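We use cookies to improve your experience on this site. Accept | Manage preferences

Posted Monday, January 26, 2026 | By the Praline Project Group

4.3 Protective stops during grid placement

The Praline cell ran 3,038 placement trials, of which 343 ended in a protective stop. We first blamed contact with the work surface, but the controller logs did not support this. In 307 of the stopped trials, the force estimate at the wrist stayed below the contact threshold until the stop itself.
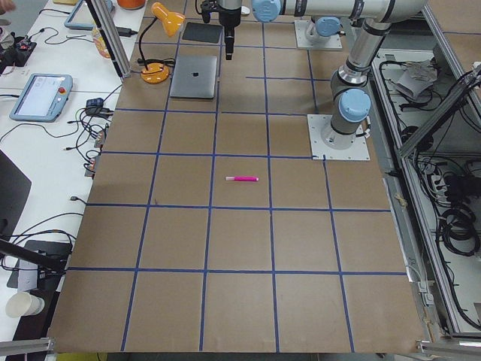
Figure 4. Two-arm cell with taped placement grid.

The common factor was a late position update. Both arms take their targets from the Budero scheduler, which sends them over a shared link. When an update arrived late, the arm held its last target and then tried to make up the distance in one cycle — a step large enough to exceed the joint speed limit. The stop worked as designed. The recovery routine did not: it cleared the fault on one arm while the other was still moving, and the separation check was skipped on restart.

We patched the routine in April so that a fault on either arm holds both until an operator confirms at the pendant. Late updates still occur, and the cause of the delay remains open.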